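About Levodham

We make the white turned pieces that go under tables and along staircases
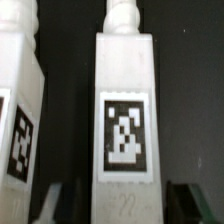 and we've loved doing it from the very first one! Roald Haugland started Levodham in a shed in Grolville with one lathe, and there are now 80 shapes in our book, from plain square legs to balusters with a round neck and a ring or two. The neck is everyone's favourite bit to work on (ask Roald about curves and you'll be there until lunch).

We moved to our Groneria workshop in December, and visitors are very welcome. Bring an old leg or a broken baluster along if you're trying to match one – we enjoy a puzzle, and the kettle is always on.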